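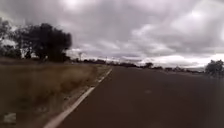

Wotitum: a small outdoor set for machines that do chores

Version 11, January 2022
Maintained by Kalliopi Perić and Ozan Aksoy

What the set is for

Most of us who work on chore robots began indoors, with crockery and laundry and the sweeping of workshop floors, and most of us are still there, because a folded towel is quite hard enough to be going on with. Wotitum grew out of a long-running argument at Tekin over whether a machine that can more or less sweep a shop floor could be trusted with the same sort of job outside: following a boundary, keeping to its own side of it, and tidying whatever lies along the way. Kheri Rashidi said yes, given a decent map. Erdal Avcı said he wouldn't let it near his own front path. The set is our attempt to give the two of them (and anybody else who enjoys this kind of quarrel) something to test against.

The chore we chose is looking after a roadside. A person with a litter picker and a strimmer does it without much thought: find the painted line, stay off the tarmac, work along the gravel, cut the grass where it begins. For a machine, that last part is a good deal harder than the first. Paint is bright and straight and easy to learn. The place where loose stones give way to dry grass is a matter of opinion, and our two labellers disagreed about it more than about anything else in the set.

What you get

There are 2074 stills, of which 914 have been labelled by hand. A further 200 labelled stills are kept back for scoring and aren't in the download; write to Ozan if you'd like your results run against them. Labels cover five surfaces (road, painted line, gravel, grass, everything else), plus a loose outline for any small thing on the ground that a tidy-minded person might want to look at twice. We don't say what those small things are. Several are only pale smudges, and we would much prefer that you left them marked as unknown than guessed.

Painted lines turn up on either side, so please don't let your model learn that the grass is always on the left.
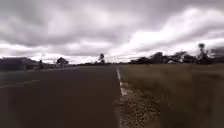 How well do machines manage?

Nevzat Tuncer ran our own baseline, Dellum, which began life as a floor-sweeping model and was retrained on the labelled stills. It follows the painted line very nicely. It is passable on gravel, and on the far edge of the gravel it wanders in and out of the grass like someone looking for a dropped key. Small objects it mostly misses. So our answer for now is that we'd let it suggest where to work, with a person walking beside it, and we wouldn't hand it anything with a blade.

Known gaps

Flat, open country and grey skies are heavily over-represented, so hard shadows will probably upset anything trained on this set alone. There is no night material and no snow. Many stills are a little soft, and single blades of grass can't be picked out reliably, so please don't use them for judging grass height.

Getting started

Unpack the archive, run the Nistwood checker over the folder before you do anything else, and read the labelling notes, which Kalliopi wrote and which are longer than this file. Corrections to labels are very welcome, particularly along the gravel. Send the still's number and a sentence on what you think is wrong, and one of us will write back.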